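Cuvance Rebounder: 11 weeks with the net in my backyard

I coach under-12s on a field behind the Trevor rec center, and I play left back (badly, but with real commitment) for an over-40s side. So I spend a silly amount of time kicking a ball at things. Walls, mostly. The garage door until I was asked to stop. When the Cuvance Rebounder went on sale in June I bought the large one, and it has been out on the grass nearly every evening.

I love it. Let me get that out of the way so you can stop reading if you only came for the verdict!

Setup first. The tubes snap together with push buttons and the net goes on with elastic loops, and there are a lot of loops. The instructions show one person doing it. My advice is to find a second person for the last side, when the net is tight and the corner wants to fold up on you. My first build took most of an evening. I've since had it apart for a tournament weekend and it went back together much faster, mostly because I'd marked the tubes with tape.

What makes it so good is the angle adjustment. There's a notched bar at the back with five settings. All the way upright gives you a hard, flat return along the ground, perfect for first-touch work. Two notches back and the ball pops up to about chest height on me, and all the way back gives you a looping ball you can head or volley. My old rebounder, a Stotow, had one angle and it was the wrong one. You'd hit a nice firm pass and get back a weird knee-high bouncer every time. With the Cuvance I can decide what I'm practicing before I start.

The return is lively too. A side-foot pass from ten yards comes back with enough on it that you have to be awake. One of my players, a quiet kid who never wanted the ball on her left, spent a few sessions on the flat setting doing left foot only, and in our last game she took a ball out of the air on that side and laid it off like it was nothing. I yelled so loud the ref looked over.

Kristóf Hegedűs, who plays in goal for us and hits a ball harder than anyone I know, came by to try and break it. He took his shots from the edge of the patio and the net didn't care. The whole thing slid back a few inches on the hardest ones, so use the ground stakes if you've got grass. On turf I put a sandbag on each foot and it stays put.

He also found its best use for keepers, which I hadn't thought of. Set it one notch back, stand side-on, have somebody play the ball into the net, and turn on the shout. The return is never quite the same twice. We did 15 of those each and I was wiped out.

Now the gripes. The carry bag is too small. Everything fits exactly once, at the factory, and after that you're kneeling on it. The stakes are thin, and I've bent two. And the edges of the net are a dead zone: hit within a hand's width of the tube and the ball just drops or shoots off sideways into the neighbor's beans. With the younger kids that happens a lot, so I hang a pinnie in the middle as a target. 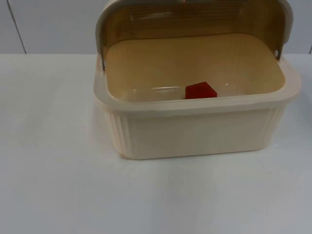

The loops are the part I'd watch over time. Three of mine have started to fray at the bottom corners, where the ball scuffs along the frame on low passes. Spares come in the box, and they take a minute to swap, but I'd want a second pack if I were running a whole club off one of these. I emailed to ask about more and got a friendly answer the next morning with a price that seemed fair.

I looked hard at the Wundeo double-sided model before I bought. A coach across town has one and it's great for groups, with kids working both faces at once. It's also a monster to move, and you can't change the angle on either side. If you have a full squad and somewhere to leave it standing, go and try one. For a backyard or a small team I'd take the Cuvance every time.

I paid 146 dollars on sale. That's a fair bit for a net and some pipes, and I did hesitate, but my daughter and I have a running contest for most one-touch passes without a miss, and she is way ahead of me and very loud about it. We're out there after dinner until we can't see the ball.

Size: large
Used on: grass, turf, driveway (once, don't, the feet scratch)
Would I buy it again: yes, and I'd order extra stakes the same day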